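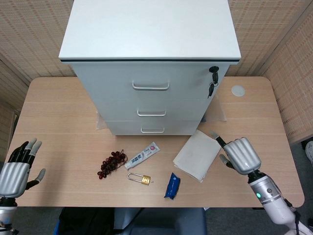 Anjani Santoso, club advisor and newsletter editor

Print this page | E-mail to a friend

Posted in: Clubs & After-School | August

I promised back in the spring that I would write something longer about the robotics club at Nirkulside, and then spring got away from me (it always does), so please settle in with a cup of something and let me catch you up, because the kids have been busy!

The big job this term is what the team calls the tidy-up task. You put a small drawer cabinet on a desk, lay out a handful of ordinary things in front of it, and the robot has to pick them up one after another and put them away. It sounds like a chore you would give a seven-year-old. Well, a seven-year-old has had years of practice with her fingers, and our robot, which the students named Harahap after a long and fairly heated vote, has had one school year.

Haziq Lau, our student captain, is the one who picks out the objects, and he is a little bit wicked about it. He wants things that are awkward in different ways. The toothpaste tube has that flat crimped end and a fat middle, so where do you grab it? The brass padlock is small and sits low to the desk. Grapes (artificial ones, I should say, before anybody writes in about fruit flies) are all little round bumps on a thin stem, and the fingers tend to close on a couple of berries and miss the rest. Then there is the blue packet, wrinkled and shiny, and the folded napkins, which everybody thought would be easy and which have turned out to be the hardest of the bunch. Two hands ought to help with napkins. So far they mostly argue.

The cabinet has its own troubles. The pulls are slim white bars on white drawer fronts, and the students spent a good long while teaching the vision program to tell one from the other. They have labeled 1,587 practice pictures by hand and are hoping for 3,000 before the Prarnora meet, and I would like to say a public thank-you to the ninth graders, who did 943 of those over a single break with very little grumbling and a great many pretzels. There is also a lock on the top drawer with the keys hanging from it, and Haziq has been eyeing those keys in a way that makes me nervous. I have asked him to finish the napkins first.

Prarnora runs over at Plulasholm again this year, same hall as last time, and doors open at 2. Families are very welcome. Each team gets its turn at a desk of its own, and judges give points for every object put away and take some back for anything dropped, so it can be quite exciting even if you don't know a servo from a soup spoon.

If you have odd little household things to lend us for practice, send them in with your student in a labeled bag. Nothing breakable, please, and nothing you'd be sad to see squeezed. New members can come by the club room any afternoon after the last bell, and no experience is needed at all.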